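Search this site Search Go

The left finger, again

Station 6 has two hand-held grippers, and for most of July I have been on intimate terms with both of them. You hold one in each hand and do some ordinary chore, and the recording goes off to teach an arm how the chore is done. My part comes before the chore. I am the person with the hex keys.

The trouble started with Golleck, which is what we call the left one (the right one is Bakos, and has never given me a moment's grief). Golleck had begun closing crooked. The software, Skora, reports jaw opening on a scale where fully shut is supposed to read zero, and fully shut was reading 17. I retightened the finger screws. It read 17 again, with what I took to be a certain smugness.

So, the long way round. Both fingers off, slider wiped out, a thin smear of grease on the rail, fingers back on, screws brought up a little at a time on alternate sides. If you do one screw all the way and then the other, the finger walks over while you're admiring your work. I know this from having admired my work.

Then you open the jaws wide, hold the gripper low over the table and look along the tips to see if they're square to each other. 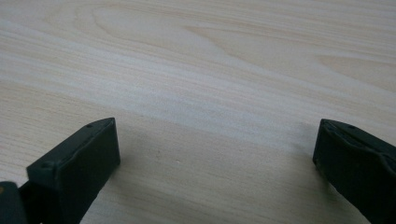

Jaws open over the bare tabletop, before the close test.

The close test is dull, and I recommend a podcast. Open, shut, read the number, write it down. Skora logs each cycle, and the counter stood at 3,014 when I started, so those fingers have put in more honest work this year than I have. I wanted 3 zeros in a row. I got zero, zero, 1, and said something I won't type, and went back to the screws. The second try was fine.

Next come the marker plates on top. They tell the tracking where each gripper is, and they will keep telling it confidently after somebody has bumped one and bent the bracket. I check mine against a machinist's square. Noémi Fülöp checks hers by squinting, and gets the same answer faster, and I've chosen to be an adult about it.

Cables last. They run down from the grippers and off the near side of the table, and they need enough slack to let you reach the far side without a tug at the wrist. Too much slack and you sweep the props off with a loop of wire. I leave myself one forearm's worth and route both before I pick anything up.

After that it's a dry run with real things on the table: flat object, both grippers, come in from either side, watch the two traces on the monitor. A picture book is good for this. It's wide, it's light, and a crooked finger will skate right off the cover. I also leave the clear divided box at the back, so I know I can get to it without knocking an elbow on anything.

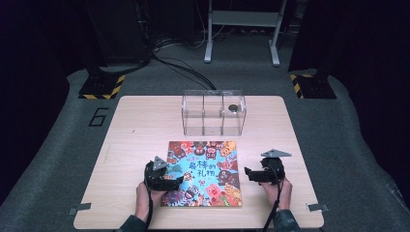
Güven Çetinkaya read a draft of this and wrote back that I'd skipped the grease, or at any rate skipped how little of it: a dab like a grain of rice, he said, and if you can see it shining on the rail you've used enough for the whole building. He also wanted it known that 17 is nothing, and that he once nursed a gripper through a week at 1,771 before finding a washer in the slider.

Fair enough. A grain of rice, then. I used more like a pea, and have been back in with a cotton swab.

Still on the list for Golleck: new finger screws, as the heads on these are getting round, and a proper label, as the masking tape one keeps migrating to my sleeve. Bakos gets a wipe and a kind word.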